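Setting Out the Bench: Our Working Rules for Tabletop Trials

Posted in November by Lorna Forsyth

Readers of this blog have asked on several occasions for the bench rules that are applied at Plornent. The document itself is an internal one and runs to more pages than anyone would wish to read here. The following is a summary of the parts which have changed since the spring, with my own remarks where I think they may be of use to other small laboratories.

The rules apply to any trial in which an arm moves objects on a table without a person guiding it by hand. They do not replace the risk assessment for the cell, which must be signed before power is applied.

1. Access to the cell

The marked line on the floor is the limit of approach while the arm is enabled. Visitors remain behind it at all times. Staff may cross it only when the arm has been stopped and the person crossing holds the enabling key. The earlier wording allowed a verbal agreement between two operators. This was withdrawn after a review by Niall Lennox, who found that 40 of the 348 entries in the Hepburn log did not record who had given the agreement.

2. Speed

Travel speed over the table is limited to 90 millimetres per second for a new program. The limit may be raised once the program has completed 40 runs without a stop. Any change to the tool, however small, returns the program to the lower limit. I am aware that colleagues at Lundton consider this too cautious. We have kept it, and I would keep it again.

3. The work surface

The surface is to be checked before each session for movement against its fixings. Cups, tools, pens and spare screws are to be removed. Markers used for locating the table must be clean and flat, and must not be covered with tape. If a marker has been replaced, the calibration is to be repeated in full and the sheet initialled.

4. Objects

Only objects on the approved list may be used. For block trials the list gives the shape, the colour and the replacement date of each piece. Chipped or faded blocks are withdrawn, as they have in the past given results which could not be repeated on a second bench. Starting positions should vary between runs.
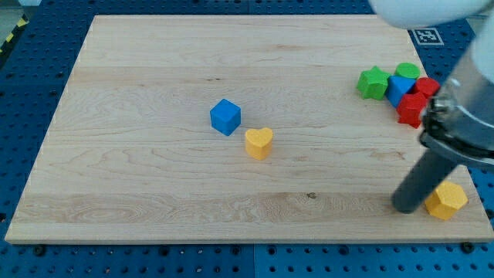 Operators are asked in particular to include starts in which several pieces touch or stand close together. A program that has only met well-spaced blocks has not been tested in any useful sense, and the Trovness report should have said so more plainly than it did. I was one of its authors and accept my share of that.

5. Records

Every stop is to be written down, including those the operator believes to be trivial. The entry should state what the arm was doing, the speed in force and the name of the person who restarted it. Entries are made at the time and not at the end of the day.

Comments on section 2 are still being received and will be considered with the next revision.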